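Household debt study links short-term credit to wage volatility

December 3, 2019
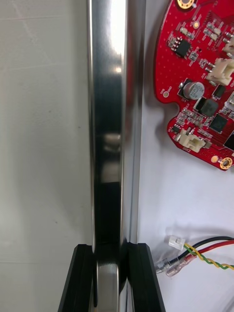

Workers whose pay varies from month to month carry more high-cost debt than workers on the same annual income paid in even amounts, according to a working paper released by the Hornbridge Centre for Household Finance.

The paper, by economist Hrefna Ásgeirsdóttir, draws on account records and interviews from 400 households in Caltmont and Sturkudlow. Participants were grouped by annual income and by the spread between their highest and lowest monthly pay. Homeowners and renters were analysed separately.

Among renters in the high-spread group, median short-term borrowing was more than 2 times that of renters with steady pay. The difference was smaller for homeowners, who tended to draw on existing lines of credit at lower rates. Fees made up the larger share of borrowing costs for renters, and interest the larger share for homeowners.

Ásgeirsdóttir writes that standard inequality measures, which rely on yearly totals, miss this cost entirely. "Two households can sit at the same point in the income distribution and face very different prices for credit," the paper states.

The records cover seven years. Households that moved during that period were kept in the sample where account data remained available. The paper does not test whether uneven pay causes the borrowing, and the author notes that both may reflect the type of work on offer in the two towns.

A second paper, using the Coetzee index of credit access, is due in April. Data tables will be released with it.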